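Thread: Joint spacing and sealant on large-format exterior slabs

Forum: Hard Landscaping > Paving and Concrete

ledgerstone
Posted 7:10 am

I'm writing the maintenance spec for a paved forecourt at Varinus and would like opinions on the joints before I send it off. The slabs are large format on a mortar bed over a reinforced base. The drawings call for a polyurethane sealant at the movement joints and a cementitious grout everywhere else. The slabs have held up well. The grout has not. It has let go along one side of most joints, and the gap is wide enough to take grit.

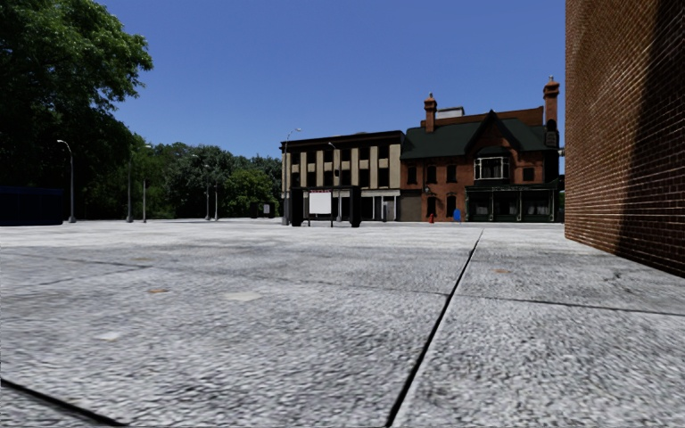 My draft says rake out to 30 mm, blow clean, prime, backer rod, then sealant in the movement joints. The remaining joints get a flexible jointing mortar. The owner's rep wants sealant throughout because it is one product and one crew. I think that is a waste of money and will look terrible in two years once the sealant picks up dirt. Total length is 801 lineal metres, so the price difference is not small.

Does anyone have experience with full sealant on this type of bed?

kerb_and_channel
Posted 7:52 am

Done it once, at the Rellska loading court. I would not do it again. Sealant does not carry load between slabs. If the bed has any soft spots, the slab rocks, the sealant stretches and recovers, and you don't find out until the bed has gone to powder. With mortar joints you at least get a crack to tell you where to look.

graniteandlime
Posted 8:15 am

Disagree with the above. A rigid joint on a rigid bed only works if the movement joints are close enough. What is the spacing? If grout is debonding along one edge everywhere, that reads to me as thermal movement with nowhere to go. Changing the mortar won't fix it. You will be back in a few winters doing the same job.

ledgerstone
Posted 8:31 am

Spacing is 7 m in both directions on the drawings. I have not confirmed that on site. There is also an isolation joint shown where the paving meets the concrete walls, and I suspect grout was run straight through it.
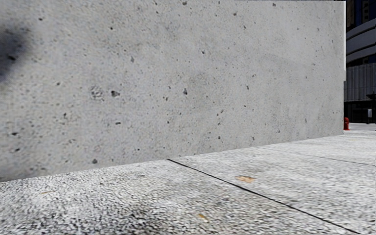
Concrete wall at pavement level. Small pits and air holes in the face.

The pitting came up in the same meeting. The rep wants the walls bagged and rubbed to close the air holes. I said leave them.

formply_fan
Posted 9:04 am

Leave them. Bug holes that size are cosmetic. They come from air trapped against the form face, usually too much release agent or not enough vibration on the lift. Filling them gives you a wall full of patches in a slightly different grey, and the patches get more obvious as they weather. If someone insists, do a trial panel somewhere out of the way and make them look at it in low sun.

kerb_and_channel
Posted 9:20 am

Agree on the walls. On the isolation joint, if grout was run through it that would explain a lot. The paving pushes against the wall, the wall does not move, and the nearest few rows take all of it. Cut that joint out first, before you touch anything else.

graniteandlime
Posted 9:47 am

That is the first sensible thing said about movement in this thread. I would go further. Cut the isolation joints, leave the rest through one full summer, then survey again. You may find half the field joints are stable and only need topping up.

ledgerstone
Posted 12:26 pm

The budget is tied to this financial year, so waiting a summer is off the table. I could stage it, with isolation and movement joints in June and field joints in a second visit.

The other thing on my list is staining. There are faint brown marks on some of the slabs and nobody can agree on the source.
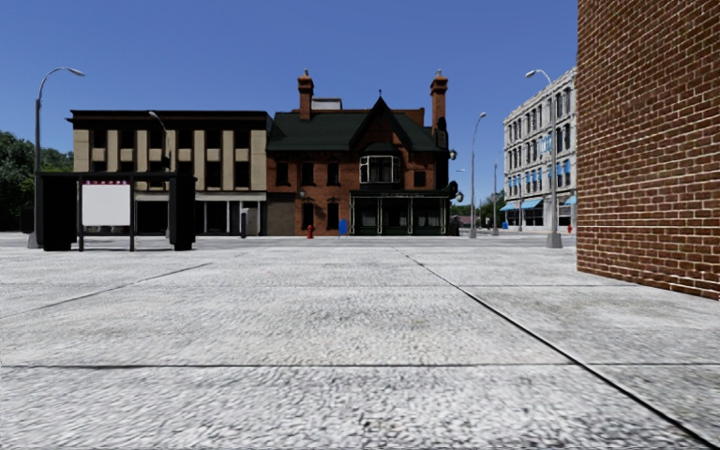 I had been leaning towards iron in the stone, but the marks don't follow any pattern I would expect from that. Fertiliser pellets and leaf tannin are the other candidates. An oxalic acid poultice would shift rust. It would do less for anything oily.

formply_fan
Posted 12:58 pm

Test before you specify. Put a dab of household bleach on one mark. Organic stains lighten within minutes, and rust will not change. Then try the oxalic on a different mark. Rinse both properly. Keep acid of any kind off cementitious joints, or do the cleaning before the new mortar goes in.

slumpcone
Posted 1:35 pm

Coming in from the supply side. We priced a similar job with the Nastel flexible jointing mortar and with Aliyu two-part. The Nastel was quicker to place but fussy about moisture in the joint. The Aliyu tolerated a damp joint, but the pot life was short and the crew threw out a fair bit on warm days. We used 106 units in the end, against a take-off that was a good deal lower. Raked joints are never the width on the drawing – measure them in several spots and price from the widest.
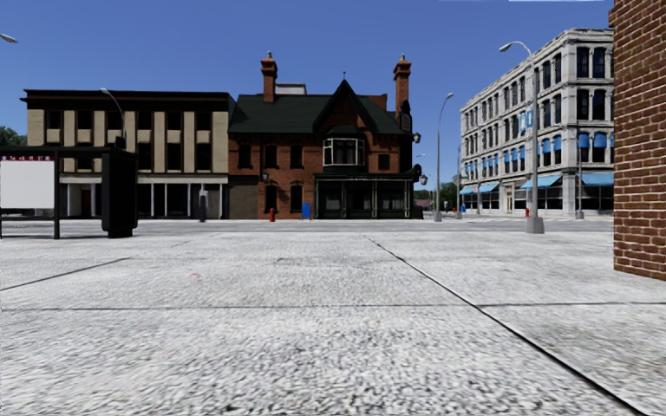 What depth should a flexible jointing mortar be placed to?

Full slab depth where you can get it, and never less than the minimum on the data sheet. A shallow cap over old grout will lift, and the crew will blame the product.

graniteandlime
Posted 2:10 pm

Full depth on 801 metres is a lot of raking. I would accept 30 mm provided the old grout underneath is sound when you sound it with a bar. If it is loose, it comes out.

kerb_and_channel
Posted 2:22 pm

"Provided it is sound" is how you end up with a variation on every second joint. Write it as full depth, with a credit rate for shallower removal.

ledgerstone
Posted 4:40 pm

I'll take the credit rate idea. Revised draft has isolation joints cut and sealed first, movement joints second, field joints full depth in flexible mortar with a credit rate. Cleaning goes ahead of all jointing. The walls stay as they are. I still need the actual joint widths, so the quantities are provisional for now.

graniteandlime
Posted 4:58 pm

Check that 7 m spacing while you have the tape out. I still think it will be wider than drawn.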